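Keeping a small counter usable

I have almost no counter space, so over the years I've gotten picky about what gets to live out and what has to go behind a door. When we moved to Flernport I had 33 things sitting out (yes, I counted, it was a bad evening) and there was barely room to butter toast!

The first thing I did was wipe down the cabinet fronts. Wood doors get sticky right around the handle, so I use a barely damp cloth with a drop of dish soap, go with the grain, and dry it right away. Don't forget the back side of the bar, where your fingers go.

Then I put everything on boards and trays. A plate of fruit on a board can be slid over in one move when you need the room, and so can the snacks.
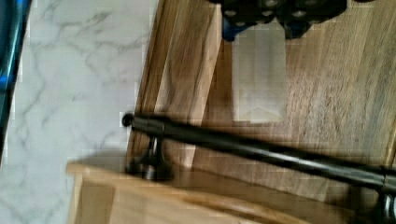
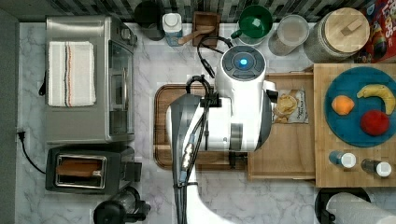
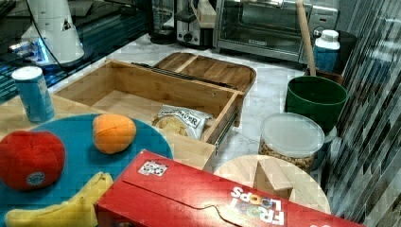

Dry goods go in clear containers, always. I bought mine at Riltard and wrote the cooking times on masking tape on the bottoms, which has saved me from digging old bags out of the recycling more than once. Wash new lids before you fill anything, and let them dry overnight, because even a little damp will clump your oats.

Wooden boards want oil every month or so. I give mine five minutes to soak it up, then wipe off the extra and stand them on edge. In July, when it gets muggy, I skip the oil and just keep them away from the wall so air can get behind.

Oh, and crumbs! Unplug the toaster, let it cool, and empty the tray over the sink. I do it when I take the trash out, otherwise I'd never remember.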